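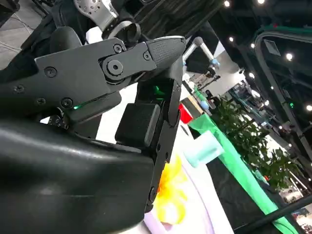 Iverby, 2023-05-26

Zolarex presents the Tutimau 2, a phone with a battery that the owner can change at home

The company Zolarex today presented its new smartphone Tutimau 2. The model is made for people who keep one phone for many years and who do not want to send it away for a week each time the battery becomes weak. The back cover opens without heat and without glue, and the battery comes out after two screws are removed. A small screwdriver is included in the box.

The Tutimau 2 received a flat screen with a matte protective glass, a side button with fingerprint reader and a slot for a memory card. The headphone jack also stays. In the survey which Zolarex made among 500 owners of the first model, 73 percent answered that they still use headphones with a cable, and the company decided to keep the jack for this reason.

"We were asked many times if we will make the phone thinner," said Boris Petek, head of product development at Zolarex. "It could be thinner, but then the battery must be glued. Our buyers wrote to us very clearly what they prefer, and we followed them."

The loudspeaker was moved from the back side to the bottom edge, so the sound is not closed when the phone lies on a table. The microphone for calls is also new. According to the developers, it reduces the noise of wind and traffic better than the microphone in the previous model, and the difference is most heard in calls made on the street.

The software was simplified. At first start the phone asks which applications the user wants to have, and the others are not installed. In the settings there is a new page which shows the condition of the battery in simple words and advises when it is time to order another one. Security updates will be delivered during the whole period of support, and the user can choose the hour at which they are installed.

Spare parts will be sold by the company Vlachou, which is partner of Zolarex since the first model. The list has 11 parts, among them the screen, the battery, the charging port and the rear camera. For each part there is a printed guide with drawings, and the same guides can be downloaded free of charge.

"A customer should not be afraid to open the cover," said Marin Mujić, who is responsible for service at Vlachou. "For the charging port it is good to have a little experience. The battery everybody can change."

The Tutimau 2 will be offered in dark gray and in light green. Sales start in December in the online shop of Zolarex and at selected dealers. The price will be announced before the start of sales. Owners of the first Tutimau can return their old phone and receive a discount on the new one, and the chargers from the first model remain compatible.

Contact for media: Zolarex, press office, Iverby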